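Ticket: motor controllers drop off the CAN bus after firmware update
Product: Koketti dual-channel brushed DC controller, hardware rev C
Host: Dridus main board
Reported by: Davthorpe test shop
Assigned: Marwa Ouazzani
Opened: May 1, 2026
Status: resolved, documentation change pending

## Reported symptom

Four Koketti controllers on one CAN bus, daisy-chained from a Dridus main board. All four ran without faults on the January firmware. After the update, the unit with device ID 3 disappears from the device list between a few seconds and several minutes after enable. Its status LED goes from slow green to alternating orange. The motor on that unit coasts to a stop. The other three keep running. Cycling power brings ID 3 back until the next dropout.

Customer has already tried:

- reflashing ID 3 with the same firmware
- swapping the motor
- changing the device ID from 3 to 9 (the fault moved with the controller)
- lowering the output limit in the config tool

## Initial questions to customer

1. Is the bus terminated at both ends, and with what?
2. What is the total length of the bus, including stubs?
3. Is the supply voltage logged at the controller or only at the distribution panel?
4. Does the dropout happen with the outputs disabled?

Answers received the same afternoon. Termination is the built-in resistor on the Dridus at one end and a discrete resistor at the other. Bus length not measured, "short." Voltage is logged at the panel only. Dropout has not been seen with outputs disabled, but they haven't left it sitting for long in that state.

## Step 1: termination

Asked customer to power everything down and measure resistance between CAN high and CAN low at the controller farthest from the main board. Expected value for a bus with two correct terminators is 60 ohms. They read 100.

A reading of 100 doesn't match two good terminators and doesn't match one either (120). Asked them to unplug the bus from the Dridus and measure the far resistor alone. The reading was 600. The resistor had been taken from a mixed bin and the color bands misread. 120 in parallel with 600 gives 100, so the readings agree with each other and the Dridus end is fine.

Replaced with a 120 ohm part. Bus now reads 60.

Result: error frame count on the bus dropped, but ID 3 still goes missing under load. Termination was a real fault and should stay fixed. It is not the cause of this ticket.

## Step 2: bus log

Customer captured a log with the Zaki USB adapter, outputs enabled, all four motors running against the same load. Notes from the log:

- Status frames from IDs 1, 2 and 4 are regular throughout.
- ID 3 stops transmitting abruptly. No error frames in the window before it stops.
- ID 3 resumes with a boot frame 442 ms later, then stays in the unconfigured state.
- Reset cause byte in the boot frame is 0x02, brownout.

The boot frame was the useful part. The controller isn't losing the bus, it is resetting. The host treats an unconfigured device as absent, so the device list in the config tool shows nothing where ID 3 should be. That display is misleading and has been raised separately with the tools group.

## Step 3: supply at the controller

Asked for a scope trace at the input terminals of ID 3 - not at the panel, since the panel log shows a steady 12 V and can't see what happens downstream of the breaker.

Customer's trace shows the input falling to 5.1 V for short periods when the motor on channel A reverses direction. Brownout threshold for the logic supply is 5.5 V. The same test at ID 1 shows a much smaller dip.

Wiring on ID 3 was inspected. The positive lead is crimped to a ring terminal, and the crimp had caught insulation as well as strands. It passed a light pull test, and a multimeter showed continuity. Neither check says anything about resistance under motor current.

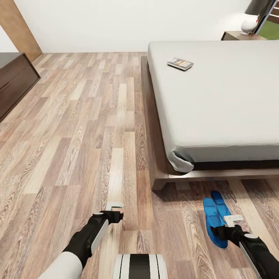 Crimp was cut off and remade with a bare-copper ring terminal of the right gauge. Input dip on reversal is now small and comparable to ID 1. No resets in the following run of 216 reversals, back to back, at full output.

## Why it appeared after the update

The customer reasonably asked why the same wiring worked in January. Two changes in the current firmware matter:

1. The default output ramp went from a fixed soft ramp to none. Reversals draw a higher peak current unless a ramp is set by the user.
2. The controller no longer restores its last configuration by itself after a brownout reset. It waits for the host. On the old firmware a reset of this kind would have looked like a brief twitch in the motor, and may have been happening without being noticed.

I can't confirm the second point for this particular system, as there are no bus logs from before the update.

## Settings after repair

| Item | Before | After |
|---|---|---|
| Far-end resistor | 600 ohm | 120 ohm |
| Output ramp, ID 3 | none | 100 ms |
| Device ID | 9 | 3 |
| Restore config on reset | host only | host only |

The ramp is not strictly needed with the crimp repaired. Customer chose to keep it because the gearbox on that axis is loud on hard reversals. Other three units left at default.

## Notes for support

- Ask for the resistance reading first. It takes a minute and needs no software.
- Reset cause is in byte 4 of the boot frame. The Zaki adapter software hides boot frames by default; turn on "show unsolicited" before capturing.
- Changing the device ID does not rule out wiring. Here the fault followed the ID change simply because the controller stayed on the same leads.
- Alternating orange means "unconfigured" on current firmware. The printed card in the box still lists it as "no CAN signal," which sent this customer toward the bus wiring to begin with.

## Open items

- Card text for the orange LED pattern: sent to documentation, waiting on a reprint.
- Release notes to mention the ramp default near the top. Currently it's in the parameter table only.
- Config tool to list unconfigured devices in gray. No target release yet.

Customer confirmed normal operation and agreed to close. Ticket stays linked to the documentation change until the new card is approved.

M. Ouazzani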